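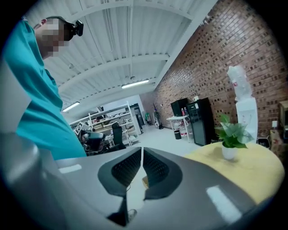 I keep my three streams in one Zarkodis session - left gripper, right gripper, head. Lining up their clocks comes first, so let's do that!

1. Run the sync script. It slides each stream until the motion peaks match. I cap the search at 500 ms.
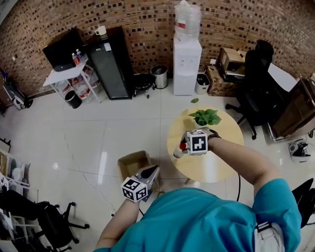
If the head stream still drifts, raise the cap to 1,000 and run it again. Shirin Kiani's patch (thanks!) saves the offsets for you.

2. Solve the poses from the marker cubes, then skim the plot for jumps.

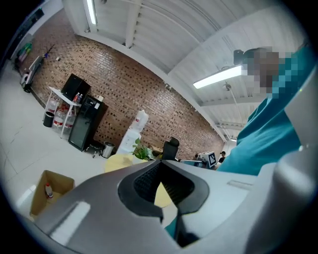 3. Export, and you're ready to train.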